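Free Migraine Classes Come to Flamedmont

Good news for anyone in Flamedmont who lives with migraines! The Tamora wellness center is opening a free evening course in October, all on everyday habits: regular sleep, steady meals, drinking enough water and keeping a headache diary. More than 540 people have already put their names down, so a second group is being added.
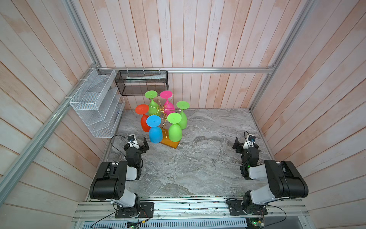 One reader wrote in to say that the diary alone had been worth the trip to last spring's trial class, and that she finally had something useful to show her doctor. Each course runs for 2 evenings, with 38 places in a group, and the Salehi Street library is taking sign-ups until 9 p.m.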